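The Serico open day began at ten, in a long room above the loading bay at Oderberg. More than 200 people had put their names down, and we went up in small groups. The job on show was a desktop computer, handled by robot arms.

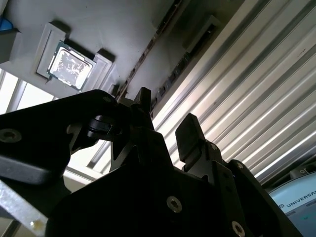 A processor in its grey holder, close to the gripper.

Old office machines are awkward for robots. Screws hide, cables sag and no two makers put the drive in the same place. Serico bought 80 of them for practice, and paid Clovitach to make the trays that hold the parts.

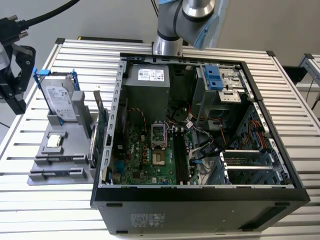 Serico Disassembly Team — Oderberg Workshop

The tower lies on its side with the panel off, and the tray sits next to it on the same table. A hard drive, a processor and an expansion card each have a place there. Visitors stood behind a yellow line and asked mostly about speed.

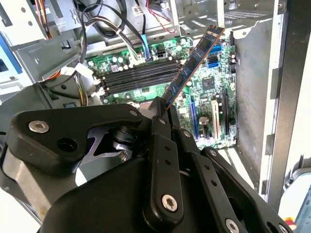 Memory is harder than it looks. A module has to be held straight and gripped firmly, but not so firmly that the board bends. The team hopes to have a second table ready by July.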